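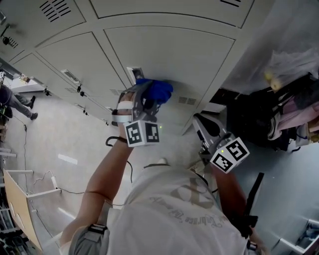

Clolla Song Archive: Progress Report to the Akport Fund for Recorded Music

March 19, 2021

Dear friends at the Fund,

Thank you, first of all, for your patience with us over the winter. You asked for a report at the halfway point of the grant and we are sending it a little past the halfway point, which we hope you will forgive when you hear how much listening has gone on in the meantime. It has been a happy stretch of work, even with everything that has made this past year hard for people who sing and play together.

Where the tapes stand

The grant was written to cover the transfer of 216 reels of dance band and choir recordings made in and near Akport between the late fifties and the early eighties. As of this week 200 of them have been transferred, checked by ear from beginning to end, and saved in two places. That is further along than we promised you, and the credit belongs to the second playback machine your money bought us in the fall. With one machine we were always waiting on it. With two, one person can be cleaning up the ends of a reel while another is already hearing what's on the next one, and the afternoons go by much faster.

The remaining reels are the ones we set aside early on because they worried us. Most are sticky and need slow, careful warming before they can be played at all. We have a quote from Sitilar, the tape repair shop we told you about in our application, and it comes in under the amount we had budgeted. They can take the whole group at once and expect to have them back to us before the end of June.

What we have been hearing

We could go on for pages, and we will try not to. The big surprise has been the Gavrilă sessions. You may remember that the label only ever put out one album, the one with the green sleeve that turns up at yard sales, and that we had all assumed the rest of the material was practice takes. Well, there is a whole second album in there! It is finished, with the songs in order and the gaps between them already cut, and the closing number is a slow waltz with a clarinet part so lovely that the two of us at the desk played it again before we wrote a single note on the log sheet. We have no idea yet why it was never released. The paperwork that came with the reels stops well before those dates.

The choir tapes are a more mixed bag, and some of them were recorded so far from the singers that you mostly hear the room. Still, families have been asking after them more than anything else in the collection, and we have made listening copies for everybody who wrote in. One lady sent back a letter with the names of nearly the whole alto section, which has now gone into the catalog.

Catalog and rights

The catalog is behind the transfers, and we would sooner tell you that plainly than have you find it on the website. Titles and dates are in for all the finished reels, but composer credits are patchy, and for a good many of the dance tunes we have 3 or more different titles for what is clearly the same melody. We have settled on listing the title written on the box first and the others underneath, so that people can find a tune by whatever name their grandparents called it.

On rights, we have signed permission from the heirs of 2 of the bandleaders and are in friendly talks with others. Nothing goes up for public listening until we have a signature, even where everyone has told us on the phone that they would be delighted.

Money

Spending is close to plan. We are over on tape supplies, mainly new reels and boxes, and under on travel, for reasons you can well imagine. With your blessing we would like to move the unused travel money into catalog hours. A short budget sheet is attached with the change marked, and we would be grateful for a yes or no by the middle of next month so that we can offer our cataloger the extra time before she makes other plans for the summer.

What comes next

In June we hope to put the first group of recordings online, beginning with the dance bands whose permissions are complete. We are also hoping for a small listening evening once the hall opens again, with a decent pair of speakers and the green-sleeve album played next to its lost sister, if the family agrees. You would all be very welcome, and we will send the date as soon as we have one.

With our warm thanks,

The Clolla Song Archive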